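Give the Running Clock Back to the Kids

I have been going to high school football games in Hemmont since I was small enough to sleep under the bleachers, and I still get a little jumpy when the lights come on. I love it all. The band that only knows four songs, the kettle corn, the punter who is also the backup center and the long snapper. So please read what follows as coming from a person who wants more football, because more football is exactly what I am asking for.

I want our conference to get rid of the automatic running clock in varsity games. Let the coaches agree to one if they both want it, and otherwise let the kids play the fourth quarter they showed up to play.

If you don't follow the rule closely, our conference uses a version where the clock stops stopping once one team is up by five touchdowns in the second half. Incomplete pass, clock runs. Kid steps out of bounds, clock runs. It stays that way even if the team behind scores, and that's the part that gets me every single time! Pemard was down 38-0 at Tasum last August, in the opener, and scored twice in a row on the prettiest pair of drives I saw all year. Two drives, 14 points, a recovered onside kick in between that had people standing on the coolers. And the whole time the clock was chewing away as if everyone had agreed to go home. Final score 38-14, and the third drive ended at the nine-yard line with receivers still running back to the huddle.

Would Pemard have won? No, of course not. They were beaten and they knew it. But those sophomores were having the time of their lives, and I'd have happily sat there until midnight to see them get that last snap off.

Who loses those minutes

The case for the running clock is a kind one, and I'll give it its due. It is supposed to spare the losing team. Nobody likes a 60-point game, and tired kids who are overmatched do get hurt. I take that seriously. If a team has dressed 18 players and is down to 14, somebody needs to be able to say enough.

But think about who is on the field in the fourth quarter of a lopsided game. On both sides, it's the second string. The starters have their helmets off and are eating orange slices. The kids out there are the ones who ran scout team all week, who held the pads, who took the hits so that the first string would be ready. A blowout is their game. It is the one time all season that they get the lights and the band and their name over the loudspeaker, and we cut it in half.

I sat down with the scorebook one evening and went through it for our own boys. A junior tackle at Hemmont, a big cheerful kid who never missed a summer workout, played in six games, all of them in the fourth quarter, and five of those under a running clock. He got a handful of snaps each time. You could fit his whole season between the national anthem and the first popcorn refill. His folks drove to every away game.

The travel is no small thing either. Boateng is the far end of our conference, and a family that follows the team to every road game puts 1336 miles on the car by the end of the season (I did the sum from my own odometer, gas station detours included). Then there's the gate. When Boateng came to us, 701 people paid to get in, on a drizzly night, for a game everybody figured would be over by halftime. They came anyway. They weren't there for suspense. They were there to see kids they know play football.
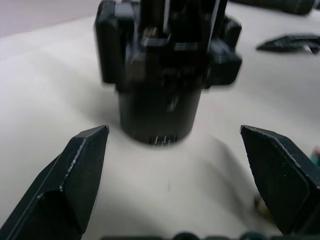
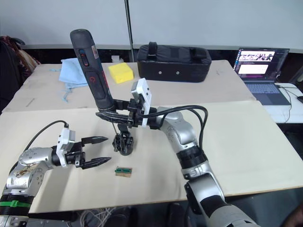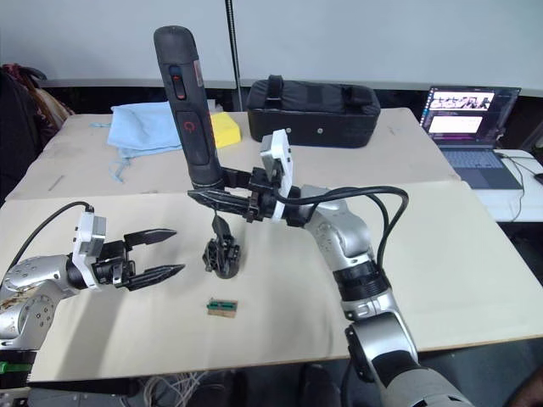
What a blowout can still be good for

Some of my favorite football has been played with the outcome long settled. The pressure is off and coaches get loose. You see the freshman quarterback throw the deep ball he's been begging to throw. You see a guard report as eligible and catch a pass, and the whole sideline goes completely bananas, and for a few seconds you can't tell from the noise which team is ahead.

It's also where next year's team gets built. Practice reps are fine, but a kid learns something under the lights that he can't get from a tackling sled. He learns how fast a real safety closes. He finds out that the play call comes in garbled and he has to run something anyway. Tasum has been good for so long partly because their backups play real, full fourth quarters early in the season, against nonconference teams that don't use our rule. By October those backups are starters for somebody who turned an ankle, and they look like they've been there before, which they have.

I hear people say that stopping the clock would only mean more points and more embarrassment. I don't think it has to. A coach with a big lead has plenty of ways to be decent. He can run between the tackles, he can punt on fourth and short, he can put in the third string, he can take a knee. Good ones have always done it. What a running clock does is let a coach off the hook. He can leave his starters in for one more series and pad somebody's stats, knowing the clock will tidy things up for him. I've seen a back stay in the game with a 40-point lead to get his 200 yards, and he got them, and then everybody else got the scraps.

What I'd like to see

First, make it a choice. At any point in the second half, if the trailing coach wants the clock to run, he tells the referee and it runs. No handshake needed from the other side. That takes care of the thin roster and the scary night, and it puts the decision with the adult who knows which of his kids is limping.

Second, if the conference can't live with that, at least let the clock go back to normal when the gap closes under the mark. Pemard earned a regular clock that night with those two scores. A rule that can switch on should be able to switch off. I can't think of a good argument against this one and I've been asking in the concession line for a year.

Third, give us a fifth quarter for the subs. Plenty of places do something like it in basketball already. Twelve minutes before the JV bus leaves, no score kept, any kid who played fewer than ten snaps. I would stay for that. I'd bring a blanket and stay for that gladly, and I bet the tuba section would too.

The worry I take most seriously comes from the officials, who are stretched thin already and who have often worked a middle school game that same afternoon. A longer game is a longer night for them. So pay them for it! Put a dollar on the gate. I have yet to meet the football parent in this county who would turn around in the parking lot over a dollar.

The conference coaches meet in the spring to go over the rules, and the athletic directors vote after that. If you have a kid who plays, or had one, or just like a cold metal bench and a bad hot dog as much as I do, write to your athletic director before then. Keep it short and tell them about a backup you saw do something great. Mine will be about the Pemard sophomore who fell on that onside kick and came up holding the ball over his head with both hands, down by 31 with the clock running, grinning so wide I could see it from the top row.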